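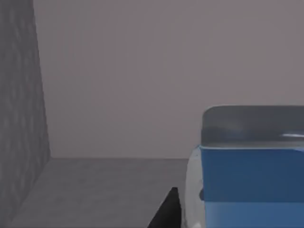 Drideck Counter Pack for Two-Arm Simulation

Item 593
Supplied by Nitberg
Price: $1749 per seat, updates included
Status: in stock, release 9.1 only. Release 9 has been withdrawn.

Safety notice for release 9

Notice posted June 27, 2022. Please read it before you run any saved program on real hardware.

Release 9 of the Counter Pack has a fault in the way it handles a lost controller link. When the link drops during a move, the simulated arm stops and the gripper holds its last position, as it should. When the link comes back, the arm goes straight to the newest target in the queue at full joint speed. The speed limit you set in the project file is not applied to that first move.

Inside the simulator the result is a jump and sometimes a knocked-over object. A program exported from release 9 carries the same restart routine, and a real arm will follow it. The fault was first reported by the Jindumov test cell, where an arm struck the side wall of its enclosure after a network switch was restarted. The gripper housing cracked and one finger was bent. There were no injuries – the cell door was closed and locked at the time.

What to do if you have release 9

Stop using exported programs on physical arms.
Install release 9.1 from your account page.
Open each project and export it again. Installing the update does not change files you have already exported.
Delete the old exports from the controller as well as from your PC.
Run the link loss test with no one inside the guarded area.

Release 8 and earlier are not affected.

What the pack contains

The Counter Pack is a kitchen counter workspace for two simulated arms with grippers. The objects include a microwave with two round knobs, a woven basket, a jar with a red screw-on lid, a white and blue teakettle with an arched wire handle, and a covered butter dish. An overhead view and a close gripper view are set up when you open the project.

Contact checks run at 1000 Hz. Shadows from the arms can be switched off in the view menu if they interfere with your vision software. The link loss test is new in 9.1 and can be started from the Safety tab.

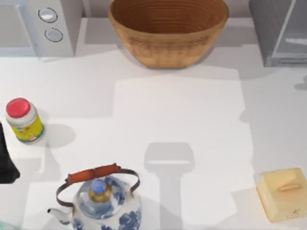

Does an emergency stop on the real arm still work with a program exported from release 9?

The fault does not touch the hardware stop circuit, so a correctly wired emergency stop will still cut power to the arm. Do not rely on it in place of the update. The restart move is fast and an operator may not reach the button in time.

Requirements

Drideck base simulator, release 9 or later
Shimada controller bridge, needed only for export to hardware
Wired network connection between PC and controller

Returns and support

Customers who bought release 9 can move to 9.1 free of charge or return the license for a full refund until the end of July. If an arm has moved without warning, lock out the cell, keep the controller log and send it to Nitberg support with your item number. Do not clear the log before sending it.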